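Recordings and transcripts of household talk, collected in two neighbourhoods of Filali. This file covers what is in the folder, how it was made and what you may do with it. Please read the consent section before opening any audio.

# Pasden Household Speech Collection

## What it holds

- 70 recordings of everyday conversation at home, in WAV format
- a transcript for each recording, as plain text with time marks
- a word list in `lexicon/`, covering names for kitchen, bath and cleaning things
- a speaker table in `speakers.csv`, with age band, home language and years lived in Filali
- a short spelling guide in `docs/spelling.md`

The recordings come from 16 households. Most families speak two languages at home and switch between them, often inside one sentence. The transcripts keep the switches as spoken and mark them with `<` and `>`.

## How it was collected

Souad Younis and Taha Bennani visited each household and left a small recorder in the kitchen or main room. Families chose when to turn it on. They were asked to carry on with whatever they were doing, and most of the talk is about meals, shopping, homework and who has moved what.

After the visit, each family could listen to the recordings and ask for parts to be removed. Removed parts are replaced with silence of the same length, so the time marks still line up. Full recordings were never copied off the project's own disk.

## Transcription

Magdy Berrada made the first pass and Kaisu Ruotsalainen checked it against the audio. Where they disagreed, both readings are kept, separated by a slash. Words neither could make out are written `[unclear]`.

Laughter, coughing and doors are marked only when someone reacts to them. Children's made-up words are spelled by ear and tagged `child`.

## The word list

The word list was made separately from the recordings. Adults in each household were asked what they call ordinary objects, first in the language they use with their parents and then in the one they use with their children. The answers often differ. For bath things in particular, several families use a borrowed word with a home-made plural.

Entries give the word, its plural, the language, the household number and any note from the speaker. "Sponge" has the most variants in the list, and many speakers use one word for a washing-up sponge and another for one used in the bath. "Duck" has separate entries for the bird and the toy.

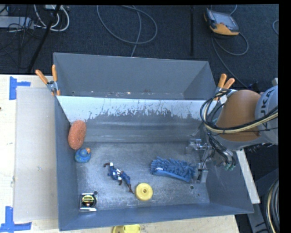 ## File names

Each file name starts with the household number, then the room, then a running number. `09_kitchen_03.wav` is the third kitchen recording from household nine. The transcript has the same name with `.txt` at the end.

Household numbers were given out in random order and say nothing about the street or the date of the visit.

## Known problems

- Household four has a loud fridge in every kitchen recording.
- 2 transcripts have time marks that drift by up to a second near the end.
- The `years_lived` column is blank where the speaker preferred not to say.
- Plurals in the word list were not checked for household eleven.
- Older speakers are under-represented, so please don't use the set to make claims about change between generations.

## Consent and use

Every adult signed a form, and a parent signed for each child. The forms allow teaching and non-commercial research. They do not allow voice cloning, speaker identification or putting clips online.

If a family withdraws, we will delete their files and send a note to everyone who has a copy. You agree to delete yours within 40 days of that note.

## Contact

Requests for access go to Moataz Fawzy at the Pasden office. Corrections to transcripts are welcome. Give the file name, the time mark and the line as you think it should read.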